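Predum Tabletop, item 2769

I've been selling furniture long enough to know that people fall for the grain first and ask about the legs later, so let me start with the grain. The Predum is a wooden top in a warm brown, and we lay it so the lines run the long way, left to right as you sit at it. I have one at home and I still run my hand along it when I'm on the phone!

You can buy the top by itself or with the Kettler trestles (those come in a flat box, and you'll want a second pair of hands). It works as a desk, a hobby table, a place to charge your stuff overnight, whatever you've got going on. I like mine pushed right up to a pale wall – the brown looks richer that way, and you don't lose pencils down the back. 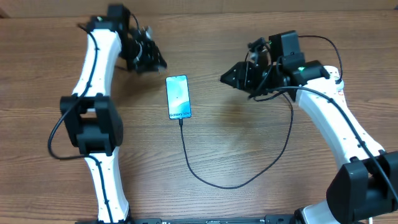

Torben Harms wrote in to say he'd had his for 3 months before he got around to oiling it, and he wishes he'd done it the first Saturday. His coffee mug left a ring near the front, which came out with fine sandpaper and a lot of patience. He also wanted to know if he could drill a cable hole himself.

Yes, Torben, you can! Stay at least five inches in from any side, drill from the top down, and clamp a scrap board underneath so the wood doesn't splinter on the way out. If you'd like us to do it, put a note in the order box with your measurements. It adds 17 dollars, and drilled tops can't come back, so measure twice please.

For oil I use Grendus clear. One thin coat, wipe off the extra, leave it overnight, then a second coat if it still looks thirsty. The tinted one is fine too, but it goes on darker than the lid suggests, so try it on the underside first.

Tops ship flat with cardboard corners. Check them before the driver leaves – a dinged corner is much easier to sort out while he's still standing there. Pickup is free at the Plakberg store, side door, until 5 p.m. Ask for Ida.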